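# Iltetti Tabletop — simulated grasping package

Part of the Naddale simulation range. Page updated Aug 25, 2022. 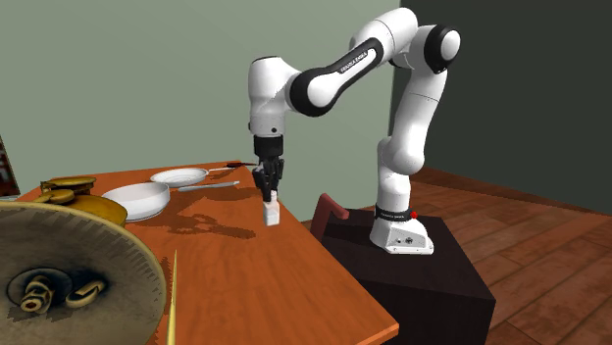
*Panda arm with parallel gripper at a small white block, rendered in Iltetti Tabletop.*

Iltetti Tabletop is a set of simulated rooms and a grasp scoring method for research groups working on household manipulation. It was written by Kadri Jankauskaitė and Zane Rebane at Ostport, and Naddale supplies and supports it.

## What the package is for

A gripper policy that does well on a bare surface often does worse once there is cookware on the same table. Tabletop measures that drop. Each target is tried first alone and then with other items on the table, from the same arm pose, and the two results are reported side by side. We call the difference the clutter gap.

Upright blocks are used as the basic target. They are easy to knock over, so a poor approach shows up quickly in the score. Pans, bowls and knives serve as the surrounding items.

## What you get

- 15 furnished rooms, each with a table and a fixed base position for the arm
- 2,734 saved table layouts
- the Holovko scorer, with source code
- a reference policy and its training settings

## How a trial is scored

The gripper must close on the target, lift it clear and hold it for three seconds. A trial fails if the target falls, or if any other item is moved beyond the limit set in the configuration file. The limit can be changed, but please state it when you publish.

A full run is 500 trials per room. Shorter runs are fine for checking an installation — we would not compare policies on them.

## Results with the reference policy

The reference policy lifted almost every block when the block was alone. With cookware added, most failures came from the approach, when a finger touched the top of the block and tipped it. Slowing the last part of the descent helped. Adding a second camera view made little difference in our runs, and we left it out of the default settings.

We have not tested the policy on a physical arm, and the scores should not be read as a forecast of real performance. Friction on the fingertips is the least certain setting.

## Supply

Licences are per research group and cover all rooms. Teaching licences are handled separately. The next release is planned for September and will add drawers — existing licence holders will receive it at no charge.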